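Início | Caderno | Ensaios | Materiais | Arquivo

Caderno de oficina, setembro: óleo para tampos claros

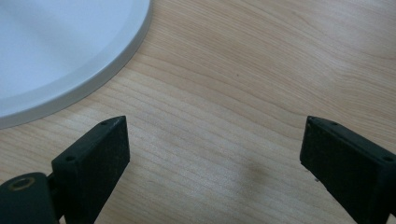

Tampo de madeira clara, com prato branco redondo.

Continuo o ensaio de acabamentos para as mesas da Pilent. Querem o tom da madeira o mais próximo possível do natural, sem amarelar, e mate.

Provetes lixados a 120, 180 e 240. Um deles levou ainda 400 e ficou fechado demais, o óleo quase não entrou. Não repetir.

Altton 764: uma demão fina com pano, 13 minutos de espera, excesso retirado no sentido do veio. Escurece pouco. Cheiro forte, abrir o portão antes de começar.

Rusier: mais fácil de espalhar, mas deixa marcas nas emendas se a mão parar. Puxa para o mel. O cliente não vai aceitar.

Falta o Hegazy, a lata veio sem endurecedor. Já reclamei, guia 186.

Ensaio de manchas com café, azeite e vinho tinto, uma hora cada. No Altton só o vinho deixou sombra, saiu com lixa fina e um retoque. No Rusier ficou também um anel de café.

Por fazer: segunda demão no Altton amanhã de manhã, pesar o pano antes e depois. Os panos usados vão para o balde com água, não para o caixote.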